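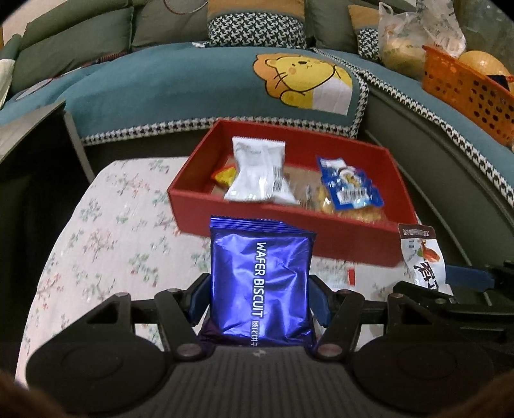
Snack box for guests, how do you keep it from turning into a mess?

ratik_238
Posted 1/16/20
So we've got one open red box for all the individually wrapped stuff. Wafer biscuits, little pastries, whatever my aunt brings over. It looks great for one evening and then people dig through it and everything good ends up at the bottom! Do you sort yours or just pour it all in?

Nava
Pour it in. It's snacks. Half the fun is digging around for the one you want.

Soledad Carrillo
Have to disagree with Nava, sorry! I stand the flat packets up along the side like file folders and let the puffy pastries fill the gaps. Wafers go in last so they don't get crushed. 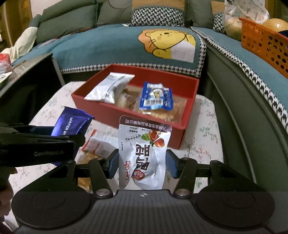 The other thing is bags. If something comes in a big bag it stays out of my box, period. I put it in a basket on the couch or wherever people are sitting.

flevov7
Food on the couch?? With a nice cover on it? No way. We did that in July and I was shaking crumbs out of the cushions for 3 weeks.

Soledad Carrillo
That's what the cover is for lol. Mine goes straight in the wash.

zuvden
I'm with flevov7, keep it all on the table. But yes to standing them up, I can never read the labels when they're lying flat. Do you keep the savory ones separate? My kids won't touch a pastry that's been next to the spicy stuff, wrapped or not.

ratik_238
Hadn't thought of that, ours are all mixed in. Going to try the file folder thing tonight and maybe get a second box for savory.

Nava
Two boxes, now you have two messes. Good luck!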